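Looking after one headset station on our Trestholm floor. This is station three, the marker desk. Thread.

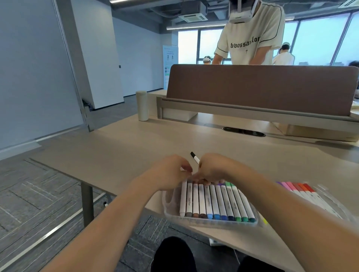 Station three, marker tray and the second set in its sleeve.

The task at this desk is small objects in a tight row. An operator works the markers by hand, the headset records, and the takes go toward training the Luvar, our two-armed cell downstairs. If the desk is set up wrong, the takes are no good to the cell.

Start with the desk. I wipe it down with a damp cloth and let it dry before anything goes on it. Spray cleaner leaves streaks, and the overhead lights pick them up.

Tray goes square to the near edge, straight in front of the chair. The sleeve goes to the right of it. Operators can slide things around during a session, that's fine. They get put back at the start of the next one.

Chair height matters more than people expect. Too low and the forearms come in flat and hide the tray. I set it so the elbows are a little above the desktop, then have the operator reach for the far end of a marker and check that I can still see the fingertips on the monitor.

Headset next. Strap snug at the back first, top strap second. If you tighten the top first the whole thing tips forward and you get mostly lap. I've lost a full morning of takes that way.

Calibration is done in Jultalis. Operator sits, holds both hands flat over the tray, turns them over, makes a fist, opens it. The score has to be 59 or better on both hands before I let the session start. The left hand is usually the one that comes in low.

If it comes in low twice, clean the lenses. If it comes in low again after that, look at the sleeves. Long loose cuffs cover the wrist and the hand tracking drifts. Roll them up past the wrist and run it again.

Batteries: charge to full overnight, unplug in the morning. We used to leave the packs on the charger all day between sessions and they started to swell. Two went in the recycling bin in August and I changed the routine after that.

Cables. Anything with a power lead stays under the desk, with enough slack that the chair can roll back without pulling on it. I check that the plugs are seated at the start of each shift — a half-seated plug looks fine until somebody's knee finds it.

Markers are a wear part. Caps get loose from being handled, and a loose cap comes off in the fingers partway through a take. I swap the whole set every 200 takes. You can replace single markers but then you have new grippy ones mixed in with worn slick ones, and the Luvar has trouble with the difference.

Same number for the face pads, by chance. 200 takes and the foam goes in the trash. In between it gets a wipe after each operator, and ten minutes to air out before the next one puts it on.

The tray scuffs too. Light scratches on clear plastic are okay. A crack at a corner isn't, it catches the barrel ends and teaches the cell to tug. Run a thumb around the rim when you reset.

Last job of the day is the spot check. I pull one take from the start, one from the middle and one from the end and watch them all the way through. I want both hands in view, the tray in focus, and no long stretch where the operator is looking out at the room.

The looking-around problem is real with several headsets going at once. Somebody laughs two desks over and everybody's head comes up. I don't throw those takes out. I mark the stretch in Jultalis and it gets trimmed before it goes downstairs.

Spare parts live in the Kapoor case under my bench: straps, lens cloths, face pads, two cables, one sealed set of markers. If you take the last of anything, write it on the card in the lid.

Someone asked how long all this takes. Morning setup is fifteen minutes when the calibration passes first time. Evening is closer to half an hour, and most of that is watching takes.

Next on my list is a thin mat under the tray so it stops creeping when people press on the edge. I have two kinds to try, one cork and one silicone. Will add to this thread once each has had a week on the desk.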